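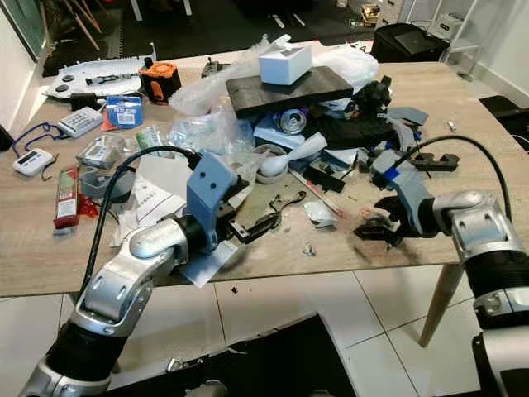 From: Fatima Haruna
To: Tomville Swap & Mend list
Date: 2021-08-10
Subject: Re: sorting out a dead relative's desk (long, sorry)

Hi all,

Thanks for the replies on and off list. I'm answering the one below because it's the one that got me moving, and then I have a question about stamps at the end, so skip down if that's your thing.

> I did my dad's desk two years ago and the mistake I made was
> trying to read everything as I went. I'd pick up a gas bill
> and lose an hour. My advice is dump it all out where you can
> see it and only decide what KIND of thing each thing is. Paper,
> tools, money, photos, junk. Read later. Also check inside every
> envelope, even the ones that feel flat. I found a $100 bill in
> a seed packet.
>
> Also don't let your brother take the "good" drawer home to sort
> there. You will never see it again.

OK so first of all, you were right about the brother. He offered on day one! I said no thank you and gave him the garage.

Sorting by kind worked great for the top three drawers and then fell apart completely at the bottom one, which was Aunt Ruth's everything drawer. What kind of thing is a door key taped to a church bulletin? I ended up with a pile I called "ask Mom" and it's bigger than all the others put together. Mom has been through a bit of it and so far she mostly says "oh, for heaven's sake" and puts it back down.

Envelopes: yes, I opened every one. No hundreds, but I did find $60 in a Christmas card she never mailed, made out to a person none of us have heard of. We've decided it goes to the library. There was also a claim ticket from Sorensen Shoe Repair, dated September, no year. They're still open so I called, and the man was very sweet about it and said they only hold things for 30 days. I'm a little sad about those shoes.

The part I was dreading was the letters and I still haven't done it. They're in a boot box in my closet and that's fine for now. My cousin wants to scan them all and put them up for the family, and I'd like to read them first — some of them are from before she was married and I don't think she'd want the whole crowd in there. If anybody has been through that argument with relatives I'd love to hear how you handled it, off list if it's touchy.

Now the stamps. She had 2 albums plus a cookie tin full of ones still stuck on the corners of envelopes. I don't want to sell them, I'd just like to get the tin ones off the paper and into the albums where she meant them to go. I've read you soak them in cool water and lay them face down on a towel. Do they curl? Do I press them under a book while they're damp or wait? The red envelopes worry me because the color must run like crazy. I'm planning to do those last, in their own bowl.

Also free to a good home: a desk lamp with a heavy base (needs a new cord), a whole lot of rubber bands, most of them past it, and a three-hole punch that weighs as much as a cat. I can bring any of it to the next swap.

Fatima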